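The case for the small repair

Sunday, July 1, 2018
5 min read
17 comments

My kettle stopped switching itself off in February. It still boiled the water perfectly well. It simply kept on boiling until someone walked over and pulled the plug. I took it to the appliance counter where I had bought it, and the young man there told me, politely, that they didn't look at kettles and that I could have 15 per cent off a new one.

I went home without the discount and rang Smaranda Căpraru, who runs a repair bench in the back half of a key-cutting shop in Multhorpe. She had the base off in a few minutes. The part that senses the steam had slipped out of its seat. She pushed it back, charged me $20 and asked whether I wanted the cord shortened while she was at it. I did.

I have thought a good deal about that $20. It was almost half the price of the new kettle, and most people I have told say I should have taken the discount. On the arithmetic of a single afternoon they are right. I think it is the wrong sum to do, and that we have been doing it for so long that we have lost sight of the other one.

The other sum goes like this. A town with a repair bench in it has someone who can say what is wrong with a thing. A town without one has a great many people guessing. They guess that the fridge is finished when the door seal has perished. They guess that the vacuum cleaner's motor has burnt out when a sock is wedged in the hose. The cost of guessing is spread across hundreds of households and never shows up on one bill, so it is easy to ignore.

When I was growing up there were three such benches within a short drive. Iordache did radios and televisions, and later on microwaves. A man near the station did sewing machines. The hardware store had a counter for mowers and chainsaws, with a bell on it and a calendar that was always a couple of months behind. All three are gone. The Iordache shop is a place that sells phone covers. The hardware store moved to the highway and left its counter behind.
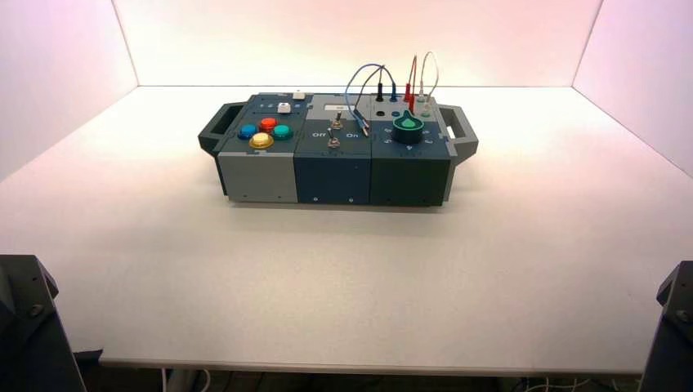
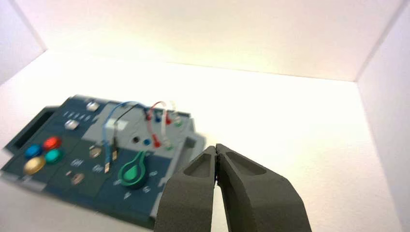 What went with those counters was mostly the habit of building things to be opened. Manufacturers noticed that the screwdriver had left the house, and they stopped making allowances for it. Glue replaced clips, and clips that could be released gave way to clips that snap the first time they are pried. Small screws along the bottom of a front panel, like what may be screws or rivets on the three-part board with the grey and navy faces, are an encouraging thing to find on anything you own. A screw tells you that somebody expected the panel to come off again. A glued seam tells you the opposite, and you find that out with a butter knife at the kitchen table.

I don't want to pretend that every old appliance was a model of good sense. My mother's Skavis washing machine could be taken apart completely, and it needed to be, twice a year. It leaked and it walked across the laundry floor. My father kept a coffee tin of spare hose clamps on the windowsill for it. The machine I have now has never needed anything at all, and I would not swap them. Reliability is a real gain and the people who long for the old machines tend to leave it out.

But reliable machines still fail in the end, and the question is what happens on that day. With the old washer, a neighbour came over. With the new one, there will be a phone call, a booking fee, and a technician who reads a code off the display and tells me the whole control board has to be replaced at a price not far off that of a new machine. He will be right, given what the maker lets him buy. He isn't sold the small part. He is sold the large one that contains it.

This is where I part company with those who say it is all a matter of consumer choice. I am told that if people wanted repairable goods they would buy them. I would like to know how. There is nothing on the box about it. I bought a Fumon toaster last year after reading the packaging from end to end, and I learned that it had seven browning settings and came in two shades of cream. Whether the element could be replaced was not mentioned. Whether anybody would sell me the element was not mentioned either. You can't choose on the basis of something you aren't told.

Veronica Bogdan, who taught electrical trades at the technical college until her course was cut, put it to me more sharply. She said her last intake had plenty of interest and nowhere to go. Her students could learn to diagnose a fault in an afternoon and then couldn't get the parts or the drawings, so the skill had no market. She now does compliance testing for office buildings, tagging power cords. It pays better, she says, and she hasn't fixed anything since she started.

There are modest things that could be done. Parts could be sold to anyone who asks, at a price that bears some relation to what they cost to make. Service drawings could be published when a model goes on sale. The expected life of a product and the years of parts supply could be printed on the box beside the energy rating, which we all learned to read quickly enough. A council with empty shopfronts could let one out cheaply to a repairer. None of this requires anyone to give up a reliable washing machine.

I would also like people to try the bench first, where there is still one to try. Smaranda tells me that a fair share of what comes across hers needs cleaning, or a fuse, or a wire put back where it was. She sends those customers off with a small bill – sometimes with none – and tells them what went wrong so they will know it next time. She opens Thursday to Saturday and closes when the key-cutting shop does. The kettle has switched itself off every morning since.

Share 20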